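Two-arm tidy task, bench notes, 19/10/2021
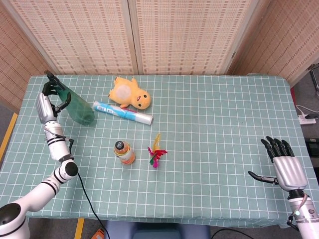 Page last changed by K. Kolev, revision 16

Carrying on from the grasp list. Today was meant to be the full clear-the-table run for the Fladstead entry, ended up mostly being left hand work. Writing it down before I forget which settings were which.

Objects on the cloth: green spray bottle, roll of bags, duck, orange drink, feather shuttlecock thing. Same five until February please, do not swap things in because they look fun. If something gets lost tell me and I'll find a match.

Spray bottle. Left hand, by the neck, bottle on its side. Going round the body is hopeless, the fingers slide down the taper and it rolls off toward the screen. Neck grasp works a lot better. Grip at 80 was too much, the thumb pushes it round before the others close. Went down in steps, happy at the lower end. Values are in the shared sheet, tab "neck". Still want to try it with the nozzle facing the other way.

Right hand parked open over the cloth while the left does its bit. Oseck's idea and it's a good one, saves the long swing in from home. BUT the park pose is too low. If the left arm brings anything across the middle they will meet over the drink bottle. Raise it. Stojanović has the pose file, ask before you edit, we overwrote each other's twice last week and I lost an afternoon.

Duck. On its back is the hard case, belly up, nothing for the fingers to get under. Pinch from the sides. Brivis planner keeps picking the head which is silly. Put a mask on the head for now, proper fix later.

Bag roll is fine if it lies at an angle to the arm, bad if it's end on. Don't know why. The clear end confuses the depth, so maybe that. To check.

Drink bottle: standing up, black cap, easy. Leave till last so the team has something to be pleased about.

Shuttlecock: not tried properly. Feathers bend and the hand thinks it has missed. Need to turn the contact threshold down only for this one, which means per-object settings, which means somebody writing them. Me probabley.

Runs: 21 attempts on the spray bottle before lunch. Logs are up, the first 2 are rubbish, I had the old calibration loaded. Ignore them.

Cloth: the grid is handy for putting things back in the same place, so use it. Write the square in the log, count from the near left corner. "Roughly where it was" is not a position. Pull the cloth flat before every run as well, a fold under the roll changes the height enough to matter.

Cables. The left wrist one drags over the cloth when the arm comes back. It hasn't caught on anything yet but it's going to. Wants a clip further up the forearm, leave slack for the wrist turn. Same on the right when you're at it.

Yellow tape on the floor is the line. Stay behind it when the arms are live, that includes leaning over to rescue the duck. Stop first, then reach.

To do
- park pose up (Stojanović)
- cable clips, both arms
- per-object thresholds, me
- rerun bag roll end on, with and without teh depth filter
- print the Fladstead rules again, our copy has coffee on page one
- ask Oseck if dropped objects can be retried or if it's a zero

Battery on the e-stop remote is low, new ones in the second drawer.

KK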